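Street flooding at the low end of Brorden Avenue, part 2

8/26/24

In the last post I covered where the water goes when it rains in Stumville. The storm drains on Brorden Avenue empty into Tadeo Creek through a concrete pipe, and the creek empties into the bay. Rain is only half of the problem. The other half arrives on dry days, when the tide in the bay stands higher than the mouth of the pipe and the flow reverses.

The fix for this is a check valve, a rubber flap that opens toward the creek and closes when the creek pushes back. The city put one on the Brorden outfall seven years ago. Lorraine Ormsby, who worked in the streets department at the time, told me it was sized from the tide tables alone. Tide tables don't include wind. A steady onshore wind can hold the bay up through a whole tide cycle, and silt settles against the flap while the water is slack. A flap with silt under it doesn't seat.
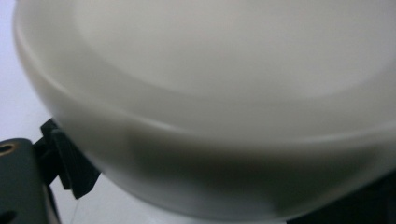
Bowl, close up.

I have been logging water depth at the curb in front of my house since the first week of August. The method is a yardstick screwed to the signpost, read at high tide. The largest reading so far is 7 inches, on a day with no rain at all. The water was salty, so it came up the pipe. Rainwater backing up from a clogged inlet would have been fresh or close to it.

Dayana Esquivel lives 200 feet uphill and has never had water at the curb. Her inlet is on the same pipe. The difference is elevation, and not much of it. Đạt Doãn lent me his level and we shot the grade between the two inlets in 45 minutes, most of which went to letting cars by. I will post the numbers once I have closed the loop back to the benchmark at the Tạ Street bridge. The first run had an error I don't like.

Two things would help in the short term. The flap should be cleaned on a schedule, and the schedule should follow the spring tides instead of the calendar quarter. The inlet grates on the low side could also take small inline valves, which cost less than the big one and can be reached without a boat.
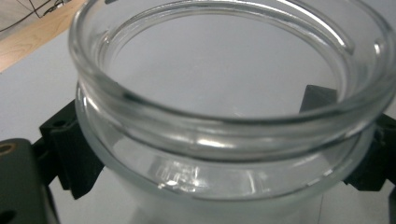
Filed under: Water, Stumville, Measurements

Correction to part 1: I gave the outfall pipe as 57 inches across. Firdevs Saraç wrote to point out that 57 is the number stenciled on the headwall, and that it is the structure ID. I don't have a diameter. I have asked the city for the drawing and will fix the flow estimate when it comes. Until then, ignore the last paragraph of that post.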